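Salel Two-Tier Egg Cooker Review

Price paid: $79
Capacity: 14 eggs, or 3 in the poaching cups
Bought from: Ciobanu Kitchen Supply, Tultstead

I make hard-boiled eggs once a week for lunches and potato salad, and for years I used a saucepan. The pan works. It also needs watching, and a full pan on my large burner, which is rated at 2000 watts, takes a while to come up to a boil. I wanted something I could load, switch on and leave.

The Salel was on the shelf at Ciobanu next to the Hemamex, a smaller single-tier cooker that I had owned before and given away. The Salel costs more and is taller. I have used it since September.

What is in the box

You get the heating base, two egg racks, a clear lid, a poaching insert, a measuring cup and a folded instruction sheet. The measuring cup has a pin in the bottom for piercing the eggs. The pin is sharp and has a plastic cap over it, which I lost in the first week. The sheet is short and the water chart on it is printed very small. I copied the chart onto an index card and taped it inside a cabinet door.

Setup and size

There is nothing to put together. The base is the width of a dinner plate. With both racks on, it is too tall to stay under my upper cabinets while it runs, and the steam vent would be aimed right at them anyway. I pull it forward to the edge of the counter. The cord is short.
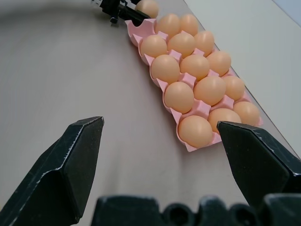

Capacity is the reason to pick the Salel over the smaller cookers. Each rack takes seven eggs, set upright with the wide end on top. I buy light brown eggs in the pink trays that hold three to a row, and fourteen of them in the tray are a full load for both racks. Extra large eggs are a tight fit. I had to leave a space open on the lower rack when I tried them, or the top rack would not sit level.

Cooking results

The amount of water sets the cooking time. You pour it into the base, put the racks and lid on, and press the switch. When the water has boiled off, a buzzer sounds and the heat cuts out. The buzzer is loud and does not stop until you turn the unit off by hand. If you cook early in the morning, the rest of the house will hear it.

Hard-boiled is where this cooker does best. The yolks come out set all the way through with no green ring, as long as I move the eggs to cold water when the buzzer goes. Peeling is easier than it was with the pan. I still get one with a torn white now and then, mostly with very fresh eggs.

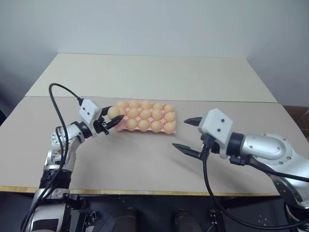
Fourteen eggs in the tray, with the front-left cup open.

Medium is less even. The lower rack runs ahead of the upper one, and with a full load I get jammy yolks on top and nearly firm ones underneath. Using only the lower rack fixes this, but then you are back to the capacity of the Hemamex.

Soft-boiled took me several tries. The line for it on the measuring cup gave me whites that were still runny near the yolk. I now fill a little past the line and that gives a result I like. Large eggs straight from the refrigerator need the extra water.

The poaching cups are not very good. The eggs come out shaped like small pucks and stick even with oil. I have gone back to a skillet for those.

Cleaning

The racks and lid go in the dishwasher. The base cannot. My tap water is hard, and a brown and white film builds up on the heating plate after a few batches. A spoonful of white vinegar left on the plate for ten minutes takes most of it off. Skip this for a month and it needs scrubbing, and the coating on mine already has a light scratch from that.
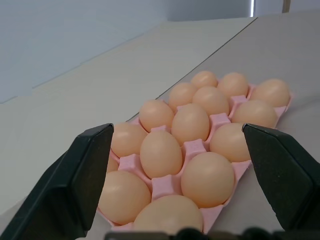 Light brown eggs in the pink tray.

Compared with the Hemamex

The Hemamex is quieter, shorter and easier to store. Its soft-boiled line was right the first time. It holds half as many eggs, though, and the lid on mine cracked at the handle. The Salel lid is thicker and has taken one fall into the sink without damage.

Good: full batches of hard-boiled eggs, solid lid, shuts its own heat off.
Not so good: uneven medium eggs with both racks, loud buzzer, short cord, weak poaching insert.

Rating: 4 out of 5 for anyone who cooks eggs in quantity. For one or two eggs at breakfast I would buy the Hemamex and save the counter space.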